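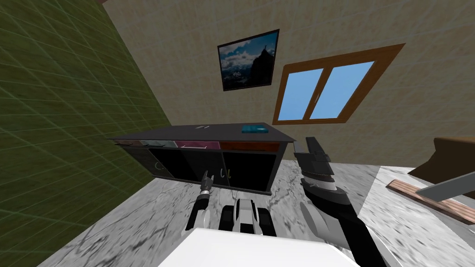
Fistenero Wall Tile Paint
Updated in January by the Prallham product desk
2 min read

If you've got a kitchen or bathroom full of sound, well-fixed tiles in a colour you've gone off, Fistenero is well worth a look. It's a water-based satin paint made for glazed ceramic wall tiles, and we love how little fuss there is with it - no separate primer on most glazes, hardly any smell, and brushes that rinse out under the tap.

It comes in 9 colours. Pandolwood is the one we keep going back to, a soft mossy green that looks lovely next to oak and doesn't turn cold on a north-facing wall. Lenz is a warm, biscuity beige and covers brilliantly over old patterned tiles (even those brown flowers!).

Tin size: 700 ml
Coats: 2
Finish: satin
Use on: glazed wall tiles, indoors
Not for: floors, worktops, inside shower trays

Wash the tiles with sugar soap, rinse them twice and leave them overnight. Rub them down with 200 grit paper, wipe away the dust, then brush the grout lines first and go over the faces with a small foam roller. Leave the first coat until the next day. It'll look streaky at that stage, so hold your nerve, the second coat sorts it out.

You can paint straight over the grout for one flat colour, or go back along the lines with a grout pen in a lighter shade. We tried both on the Prallham test wall and the lighter lines won us over completely - the whole wall looked crisper.

Go easy on it for the first week, with a soft cloth and no spray cleaners. Leftover paint keeps well with the lid pressed down hard.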